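Cusbridge Robot Arm Club: Frequently Asked Questions

Who can join?
Anyone in Year 10 or above. You don't need to have written code before. New members start in September or March.

Who runs it?
Siyabonga Tshabalala takes the programming sessions and Lizelle Cele looks after the arms and the booking sheet.

What do we do in the first term?
Everyone works on the sorting task. There are two cubes, a ball and a basket, and your program has to get all three into the basket without help. 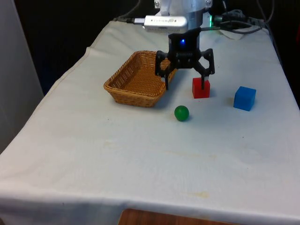

You start by moving the arm by hand control, then record your own runs, then train on them. Most pairs need a few weeks before the arm does anything useful on its own.

Do I need my own laptop?
No. If you bring one, it needs 768 MB of free space for the Matlala software, which we give you on a stick.

Why is the ball worth more points?
It rolls. A cube stays where you put it — a ball often doesn't, and a bad grip sends it off the table. Leave it until last if you like. The order is up to you.

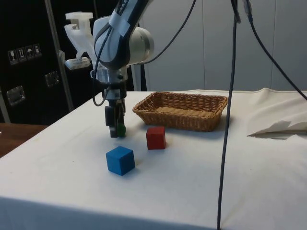
The sorting task: green ball in the gripper, cubes and basket on the table.

How is the Dutness Cup scored?
Each team starts with 1000 points and loses some for every drop or restart. Bonus points can take you to 3000. Last year's winners finished on 2505.

Can I touch the arm while it is running?
No. Press stop first and wait for Siyabonga or Lizelle to say it's fine.

What does it cost?
Nothing. Ulteo pays for the room and spare parts.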